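Farnum Walks - read me first

Hi, and thanks for downloading this! What you've got is the full set of travel photos I took on and off while walking the old ferry road between Trosen and Farnum, plus the notes I scribbled along the way. I've been promising to put it all in one place for ages, and friends kept asking for the big files, so I finally sat down and did it.

What's in the folder

There are 1,911 photos in total. Of those, 998 have captions and the rest only have a place name, which I'll get to when I get to it. The photos are sorted by stretch of road and then by day, so if you only care about the harbor at Trosen you can grab that folder and skip the rest (it's the biggest one, sorry, I love that harbor).

photos/trosen - harbor, fish market, the steps up to the chapel
photos/road - everything between the two towns
photos/farnum - mostly evenings, mostly in the rain
notes/ - one text file per day
captions.csv - file name, place, caption, month
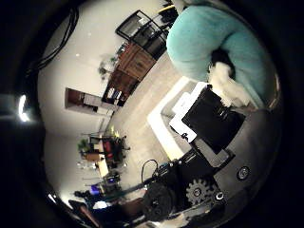

Would it be possible to get the raw files too, at least for the Trosen evenings? I tried to lift the shadows in the chapel steps set and the JPEGs fell apart pretty fast.

Good question, and more than one person has asked it. I kept raws for the evenings and for nearly nothing else, so yes, I'll add those as a separate download once I've gone through them. The day shots are JPEG only and always will be. I was traveling with small cards and a slow laptop, and I deleted as I went.

How I edited them

Very little. I straightened horizons, pulled the highlights down a touch, and left the colors alone except in the fog pictures, where the camera turned everything green. I did the whole batch in Skurnix with the same preset - it's called "plain" and I made it myself, so please don't expect magic. The long side is 3,000-ish pixels on most of them, smaller where I cropped.

A few things I know are wrong

The clock on my camera was an hour off for all of August, so don't trust the times in that month. The dates are fine. About half of the fish market captions say "morning" when they were taken after lunch. And 700 of the road photos have no location saved, because I'd switched it off to spare the battery and forgot to turn it back on (I noticed in Farnum, over soup).

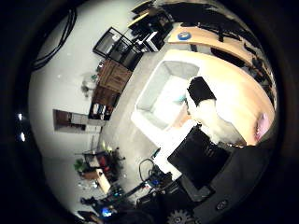

Won Travel Photo Club - Shared Collections

Using the photos

Go ahead and use them for your blog, your class, your slideshow, your wall. I'd love a link back or a note saying where they ended up, but you don't have to ask first. The one exception is anything in the fish market folder with a face in it. People there were kind enough to let me take their picture for my own album, and I'd like those to stay off ads and book covers.

If you spot a wrong caption, leave a comment on the club page with the file name and I'll fix it in the next version. This is version 3, uploaded March 19, 2021. Older versions are gone, and if you have one of them, just replace captions.csv and keep your photos where they are!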